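Início > Notícias > Jogos livres

Nadent 3 saiu, e eu já perdi duas noites nisso

Quem acompanha esta página sabe que tenho um fraco por jogos de estratégia por turnos feitos por gente teimosa, e o Nadent é o meu preferido de todos há anos. Pois a versão 3 ficou disponível em novembro, depois de uma espera tão comprida que eu já tinha deixado de perguntar na lista de discussão. Descarreguei, compilei (à segunda, porque me faltava uma biblioteca de som, culpa minha) e fiquei a jogar até às duas da manhã. Na noite seguinte, a mesma coisa.

Para quem chega agora: o Nadent é um jogo de comércio e navegação fluvial, código aberto, com versões para Linux e Windows e uma versão para Mac que funciona quase sempre. Começamos com uma barcaça, uma dívida e um armazém húmido numa vila chamada Livberg, e dali para a frente é subir o rio, comprar barato, vender caro e tentar não encalhar. Parece pouca coisa, eu sei! Mas os preços mexem-se conforme o que os outros mercadores fazem, e há sempre um sacana que chega com o sal um dia antes de nós.

A grande novidade é o mapa. O antigo tinha três rios desenhados à mão e já toda a gente os sabia de cor. O novo é gerado a cada partida, com afluentes, pântanos, portagens e cheias sazonais, e as cheias mudam mesmo as rotas: perdi um carregamento inteiro de lã porque o canal que eu usava desde o início passou a ter corrente a mais para a minha barcaça. Fiquei furioso e comecei logo outra partida.

Também mudou o motor gráfico. A equipa largou o código antigo, que segundo as notas da versão já ninguém queria abrir, e passou tudo para o Tasta, uma biblioteca 2D pequena que nasceu dentro do próprio projecto e que agora vive em repositório separado. No meu portátil velhinho, o jogo arranca em poucos segundos e a ventoinha nem se queixa. As letras continuam minúsculas em ecrãs de alta resolução, mas há finalmente uma opção para as aumentar (está escondida no menu Avançado, terceiro separador, não desistam).

Usha Unnithan, que coordena o projecto desde a versão anterior, escreveu na lista que foram fechados 1.498 relatórios de erros neste ciclo e que entraram 3.570 alterações ao código. Eu contribuí com uma, uma vírgula na tradução portuguesa, e estou orgulhosíssimo dela. Diz ela também, na mesma mensagem: «O modo em rede está melhor do que estava, mas ainda não está como eu queria. Se a partida cair, mandem-nos o registo, por favor, com a versão e o sistema.»

E cai, sim. Experimentei uma partida a quatro com malta do fórum e tivemos duas quebras de ligação antes do jantar. A boa notícia é que agora o servidor guarda o estado a cada turno, por isso voltámos a entrar e ninguém perdeu nada, tirando a paciência. O limite passou para 20 jogadores por servidor. Ainda não arranjei amigos que cheguem para o testar, aceito candidaturas nos comentários.

Do lado do jogador sozinho, há adversários novos. O pior deles (o melhor, vá) é a casa Nowakowski, uma família de mercadores que compra dívidas alheias e depois aparece à porta a cobrar. Se pedirem dinheiro emprestado logo nos primeiros turnos, preparem-se. Eu pedi. O tutorial avisa, mas quem é que lê o tutorial?

Umas notas práticas antes de irem a correr. Os jogos gravados da versão 2 não abrem nesta, e a equipa já disse que não vai fazer conversor. Quem tiver uma campanha a meio, guarde a versão antiga noutra pasta, que as duas convivem bem. Quem usa pacotes da distribuição vai ter de esperar um bocadinho, porque na minha ainda aparece a anterior. E a banda sonora vem agora num ficheiro à parte, opcional, o que poupa bastante a quem tem ligações lentas. Vale a pena descarregá-la, o tema do porto à noite é uma maravilha.

A tradução portuguesa está quase completa, faltam as descrições das mercadorias raras e parte da ajuda. Se alguém quiser dar uma mão, basta pedir acesso na lista, respondem depressa e são simpáticos. Eu fico com os textos dos pântanos, já avisei.
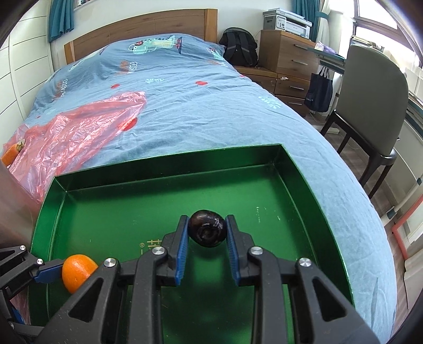 Uma peça redonda, escura e brilhante, presa na pinça por cima do tabuleiro verde.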